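Skadcombe service desk automation: progress report, May
To: Nadine Bataineh, Trornier
From: Rami Boutros

By continuing to browse this site you agree to our use of cookies. Manage preferences.

You asked for a short one this time, so I have left the glossary out.

The goal is unchanged. We want the arm to take over the dullest part of the returns job: picking up each loan tablet, turning it over, setting it in the tray and putting the leads where the next person can find them. The Cadon arm arrived in working order, with a manual translated by an optimist. Before it can do anything useful it has to learn from people doing the same job, and most of this period went on that.

We have 3821 recorded demonstrations, of which 160 have been thrown out. The usual cause was somebody stopping halfway through to answer a colleague. Jad Bitar has asked for a sign saying "recording" and has been told there is one. It is behind him. 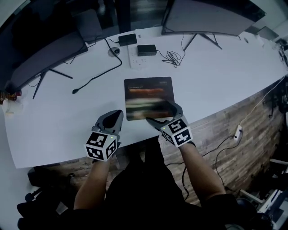
Staff time is the part of the budget I was most wrong about. I had planned for short sessions between other duties, and what people wanted was a proper block of time and a chair at the end of it. Holding your arms out over a desk with a gripper in each hand is tiring in a way that sounds feeble until you try it. The flat, glossy things are the worst, as you have to come at them from a corner with one jaw and steady the far side with the other hand, and the leads lying across the desk don't help. Dima Sayegh now runs sessions of 21 minutes, a number she arrived at by watching when people began to swear. The discard rate fell the same week.

On what it changes for the team: there were 4 people on returns when we started and there are 4 now. Oranuch Sombatkul has moved half her week to checking recordings and says it is the first time anyone here has asked her how she does the job. She has views. Several have gone into the task instructions, including the order in which leads are gathered, which we had backwards. Jad would like it noted that he is training his replacement. I have noted it, and have also pointed out that the arm can't deal with a customer who has lost the charger and blames us.

The serious point under that is pay grade. Checking recordings is skilled work and is still being paid as returns work. I raised this with Wickramasinghe in HR and was thanked for raising it. A nudge from your side would be welcome.

Arm trials have begun on tablets only. It picks up and places well when the desk is clear. With cables about, it hesitates, then goes for the cable. We are recording more sessions on cluttered desks, for which there is no shortage of material.

Still to do before the next report: finish the cluttered set, settle the grade question, and try one Saturday run with the arm working and Dima standing by the stop button. I would also like to move the unspent travel money to staff cover. None of us has been anywhere.

Rami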